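Bedding drive in Petby short of duvets before cold sets in

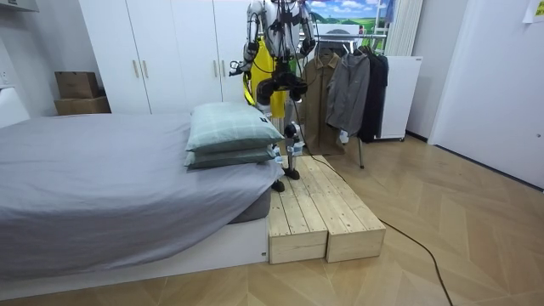
A bedroom with a gray duvet on the bed.

30th October – Petby's winter bedding drive is nearly 400 duvets short of where it wanted to be by now, organizers said over the weekend. 254 dropped off so far. Pillows are doing better, blankets too.

Collection runs at the Rahman furniture store on Cevance Street, side door, until the first week of December. Twin and full sizes needed most. Any color. Washed please, and bagged – the storeroom got damp last year and a whole shelf had to be thrown out.

The drive covers Petby and Brarka, plus the farms out past teh river road. Last winter it gave out 2144 items, most of them to families renting older houses with poor heating. Requests are already up on that, the group says, mainly from Brarka.

No electric blankets. No feather pillows either, the shelter can't take them.

Pickup can be arranged for anyone who cant drive, within 30 miles. Leave a note at the store counter with an address and a phone number. Cash gifts go in the box by the register – new mattress covers get bought with those.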